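Call for Participants: Remote Demonstrators for Household Robot Learning
Zoveo Research Institute, Nestport Manipulation Study
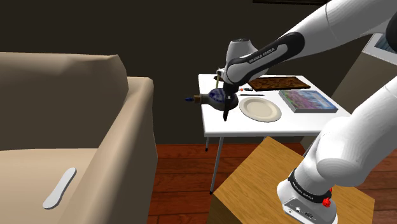
A simulated Franka Emika arm holds a teapot above a small living room table.

The Zoveo Research Institute invites applications from adults who wish to take part in the Nestport Manipulation Study. Participants will control a simulated robot arm in furnished virtual rooms and complete short household tasks. The recorded demonstrations will be used to train and test a learning system that handles everyday objects. No experience with robots or programming is required.

Posted 11/24/25. Applications are reviewed in the order received and will be accepted until all places are filled.

About the study

The study will collect 2,285 accepted demonstrations from 220 participants. Each demonstration begins with a written instruction, such as moving a named object from a table to another surface, and ends when the participant marks the task as complete or abandons it. Rooms, furniture and objects change from one task to the next. Tableware, books, trays, writing tools and kitchen utensils are among the items in use.

Participants operate the arm with a handheld controller supplied by the Institute. The software records the position of the arm, the opening and closing of the gripper, and the simulated camera views. Unsuccessful attempts are also of value to the research team and should not be deleted. They are stored separately and do not count against the participant.

What participants will do

Each participant attends 5 sessions. The first is a training session led by Leen Nimri, Demonstration Coordinator, either at the Cemham laboratory or by video call. It covers the controls, the task instructions and the use of the reset function. The remaining sessions may be completed at home at times chosen by the participant, provided that all work is finished within 8 weeks of the training session.

During each session, participants are asked to:
Read the full instruction before moving the arm.
Pick up, carry and set down objects at a steady pace.
Avoid contact with furniture and with objects that are not part of the task.
Add a brief comment when an instruction is unclear or cannot be carried out.

Participants should not attempt to produce identical motions each time. Natural variation in how an object is approached and grasped is welcome. Where the instruction does not state which part of an object to hold, the choice is left to the participant.

Eligibility

Applicants must be at least 18 years of age and able to read task instructions in English. They must have normal or corrected vision and be able to use a handheld controller with either hand. Persons taking part from home will need a desktop or laptop computer, a stable internet connection and a quiet place to work. Applicants without suitable equipment may complete every session at the Cemham laboratory, which has step-free access.

Current employees of the Institute and members of their households may not apply. Persons who took part in the Noguchi pilot in May remain eligible but must repeat the training session.

Compensation

Participants are paid for each completed session, including training. Payment does not depend on the number of successful demonstrations. The session rate and payment schedule are stated in the consent form, which applicants will receive before they commit to a start date. Travel to the laboratory is reimbursed on presentation of receipts.

Privacy and consent

No audio or video of the participant is recorded. Demonstrations are stored under a participant code, and contact details are kept in a separate file available only to study staff. Participants may withdraw at any time without giving a reason and will be paid for sessions already completed. Requests to remove demonstrations must be received before the data set is released.

How to apply

Applications are made through the participant form on the Nestport study page. Applicants should indicate whether they prefer to work from home or at the laboratory, list the times at which they are available for training, and note any accommodations they require. A resume is not needed.

Questions about scheduling and equipment should be addressed to Leen Nimri. Questions about the research itself may be directed to the principal investigator, Dr. Judit Bárány, or to Ravindra Nishad, who is responsible for the simulation software. Concerns about the conduct of the study may be raised in confidence with Khalil Chamoun, Office of Research Participation.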